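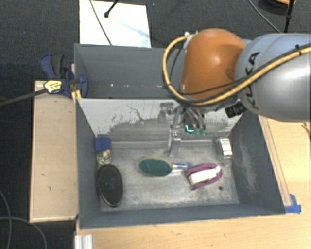
Home Food Garden Travel Money Subscribe

The Long Way to a Box of Buttons

I ordered a box of buttons on a Wednesday night, sitting on the bathroom floor with my coat in my lap. I'd lost one off the front somewhere between the bus and my kitchen, and the spare (you know, the one that comes in the tiny plastic bag) had gone wherever those go. So I typed "brown coat button" into my phone and ten minutes later I had bought 60 of them.

Sixty! I needed one. But the single button cost more to ship than the whole box did, and that bothered me enough that I spent the next two weeks finding out how a button gets to a person. I talked to a seller, a driver and a very patient woman at a shipping desk, and I now know far more than my friends would like.

My buttons came from a little shop called Shiferaw, which runs out of the back half of a former shoe store in Plokville. They sell buttons, zippers, ribbon and those curved needles for fixing couches. The owner asked me to leave her name out, but she was happy to talk for an hour and a half while she wound bias tape onto cards. She used to mail everything herself. Every afternoon at four she'd load up a shopping cart and push it to the post office, and in December she'd make that trip three times.

These days most of her stock sits in a warehouse in Brukport, two hours up the highway, and an order goes out from there without her touching it. She has mixed feelings. Her back is better. She misses slipping an extra button in with the nice orders. "I used to know who was making a quilt," she told me, and then she made me feel the difference between two black velvets for quite a while.

I asked her what sells. Brown, mostly, and plain white shirt buttons, and for some reason toggles in the spring. She has 868 different buttons in the catalog and says she could drop half of them tomorrow, except that the day you drop the mint green one with the anchor is the day somebody's grandmother's cardigan needs it. I understand this completely. My spice drawer works the same way.

The shipping desk belongs to a company called Vomix, which looks after small sellers who don't have a loading dock of their own. I called their number expecting a recording and got a woman eating what sounded like an apple. She explained the thing about my single button. The button weighs nothing, but the envelope, the label, the space on the truck and the walk up my steps cost the same whether there's one in there or a handful. The walk up the steps is the expensive bit. Getting a box from Brukport to the edge of my city is cheap, and getting it the last few miles to me is where the money goes.

I felt a bit guilty about my steps after that. There are 14 of them and they're steep.

The driver wasn't bothered by the steps. What bothers him is house numbers. He's been on the same route long enough to know the dogs, but people paint their doors and forget to put the number back, or they hang a wreath over it in November and leave it up until Easter. If you want to do something kind for the person bringing your packages, he says, buy bigger numbers and turn on the porch light. He'd also like you to stop ordering cat litter, but he knows you won't.

I went out that same weekend and bought bigger numbers. They're black and a little crooked, and I'm very pleased with them.

I also started grouping my orders, which I'd always meant to do. I keep a list on the fridge now and send for things once a month, and I'm surprised by how many items get crossed off before I ever buy them. A milk frother lasted nine days on that list. A second colander lasted one. Thread stayed, and so did light bulbs and the good pencils.

The box came on a rainy morning while I was on the phone. It was smaller than I'd pictured, a flat thing the size of a paperback, and the buttons inside were exactly right, a warm brown with four holes and a thin rim. I sewed one on that evening. Then I took off the other four and replaced those too, because the new one made them look tired. That leaves me with 55.

I've been giving them away. My sister got six, my neighbor took two for a teddy bear, and there's a saucer of them by my front door if you happen to be passing. The shop in Plokville has a sale on toggles until the end of April — I've got the page open right now, and I don't even own a duffle coat.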